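Timetable and Service Change Planner (Light Rail)
Trusden Tramway Operations
Location: Ouellet Depot, with regular visits to the control room at Brurnier
Contract: Permanent, full time
Reference: 592
Closing date: 2022-04-27

Trusden Tramway Operations runs the tram network between Gurano and the town centre, including the shared street section and the depot branch at Ouellet. We are recruiting a planner to join the service planning team ahead of the opening of the Brurnier extension. The extension adds five stops and a new turnback siding, and passenger service on it is planned to begin in January.

The post reports to Mervin MacPherson, Head of Service Planning.

Purpose of the post

The planner prepares the working timetable, the public timetable and the vehicle diagrams for the whole network. For the first year most of the work will concern the change from the present service pattern to the new one. At present all trams from Gurano terminate at the town centre loop. Under the new pattern alternate trams will continue to Brurnier, and the remainder will turn back at the existing crossover. The layover at the loop will be reduced, and driver relief will move from the loop to the depot junction.

Main duties

Produce weekday, Saturday, Sunday and public holiday timetables, with the matching vehicle diagrams.
Calculate running times from recorded journey data, separately for peak, off-peak and late evening periods.
Check each draft for conflicts at the single-track approach to Ouellet Depot and at the two signalled road junctions in the shared street section.
Prepare temporary timetables for track works, street events and planned power isolations.
Supply final data to the passenger information team in the agreed file format, no later than 12 working days before a change takes effect.
Attend the monthly works planning meeting and record the effect of each proposed closure on the service.
Review performance after every timetable change and report on late starts, missed connections and uneven headways.
Keep the network file (stops, distances, speed limits, signal priority settings) up to date.

The planner does not prepare driver rosters. These are the responsibility of the rostering team, led by Colton MacDonald, who receives the vehicle diagrams and comments on them before they are issued. The planner is expected to answer rostering queries within two working days.

Essential requirements

Experience of preparing timetables for a tram, bus, rail or ferry service.
Good working knowledge of spreadsheets, including lookups and time arithmetic across midnight.
Ability to read track layout drawings and signalling plans.
Clear written English. The planner writes the operating notices that accompany each change, and these are read by drivers, controllers and depot staff.
Willingness to work an occasional night or weekend during trial running.

Desirable

Use of a commercial scheduling package. Training will be given on the one we use.
Some knowledge of traffic signal priority for trams.
Experience of opening a new line or section of line.
A qualification in transport planning, mathematics or geography. Equivalent practical experience is accepted in full.

A driving licence is not required. Staff travel between sites by tram or on foot.

Hours and conditions

The basic week is 37 hours, worked between 07:00 and 19:00. Up to two days a week may be worked from home once the probation period of six months is complete, except during trial running – for that period the planner will be based at the Brurnier control room. Annual leave is 27 days plus public holidays. Free travel is provided on the whole Trusden network for the employee and one other person at the same address. The post is pensionable from the first day.

Assessment

Shortlisted candidates will be invited to Ouellet Depot for a half-day assessment. It consists of a written exercise, a short meeting with the rostering team and a panel interview.

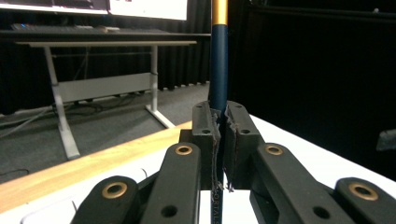

The written exercise lasts 75 minutes and is done on paper. Candidates receive a blank time-distance graph, a table of running times and a list of constraints, and are asked to draw one hour of service with a tram turning back short of the terminus. Use a pencil, as most people redraw at least two paths before the turnback works; a plain one with a dark blue barrel is as good as any drafting pen. Rulers and calculators are supplied. Marks are given for a conflict-free graph, for correct minimum turnround times and for a brief note stating any assumptions made. Neatness is not marked, but every path must be legible.

The panel interview lasts 45 minutes. Questions cover the candidate's past work, the handling of late changes and the written exercise itself. Candidates may refer to their own graph throughout – it will be returned to them for the interview.

Anyone who needs a different format for the exercise, such as a larger sheet or a screen version, should say so on the application form. Extra time can be arranged in the same way.

How to apply

Complete the application form on the Trusden vacancies page and attach a CV of no more than two pages. In the box marked "Supporting statement", describe one timetable or schedule you have prepared, the main constraint on it and how you dealt with that constraint. Samples of past work may be attached if your employer permits it.

Quote the reference number on all correspondence. Applications received after the closing date will not be considered. Candidates who are not shortlisted will be told by email.

Questions about the duties of the post may be sent to Mervin MacPherson through the contact form on the same page. Questions about pay scales, right to work checks or access to the depot should go to the recruitment desk.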